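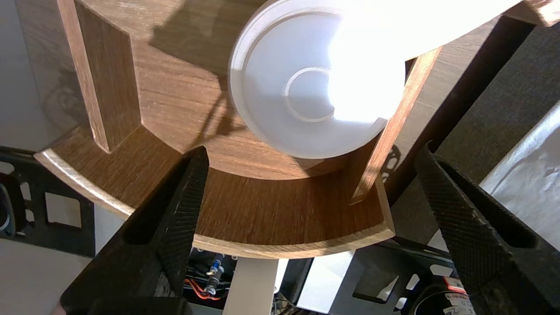
Mitsuko Takeda told us the open-mic night at Flisham needed a reason for people to stay after their own slot, and that one remark ended up shaping our whole project!

By Mitsuko's Events Class, Group 2
22nd November

Our task was to plan and run a community arts evening from scratch. We called ours Jara, and we held it in the upstairs hall at Flisham with live painting, poetry and an acoustic set from Altach (they played two sets in the end, because the crowd wouldn't let them go).

We started planning in October. The first version of the schedule was far too tight – nine performers back to back, no breaks, and the painters stuck in a corridor. After Mitsuko's comment we moved the painters into the main hall, so the canvases grew while the music played. People wandered over between songs, asked questions, picked up a brush themselves. I loved that part.

Sound was our weak spot. We booked the hall for two hours of setup and spent most of it chasing a hum in the left speaker, so the poets went on without a proper mic check. Next time we would do sound the evening before. We would also print the running order larger and put one by the stairs.

The closing jam was the best thing we made. Poets read over the guitar, someone started a clapping pattern at the back and the whole room took it up – we had planned ten minutes for it and finally let it run until the hall closed.

Contact: Jara project group, Flisham | © Group 2 | Back to top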